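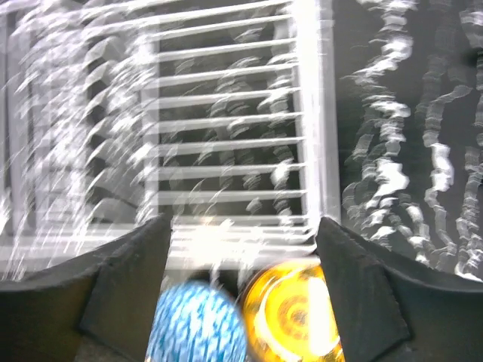 Where should small household items be kept between uses?
Small items are best grouped by type and stored close to where they are used, on an open rack or in a shallow tray.

Home | Galleries | Visit | Contact

Small Things in Order: Gallery 16

The Hikbridge Household Collection presents everyday objects and the racks that hold them. The gallery opens with a white slatted rack, a speckled blue-and-white object and a round one in golden yellow with concentric rings.

The collection holds 376 items, most of them in daily use before they were donated. Selection and notes are by Inês Godinho. Requests for prints should be addressed to Mogens Damgaard before 18th January.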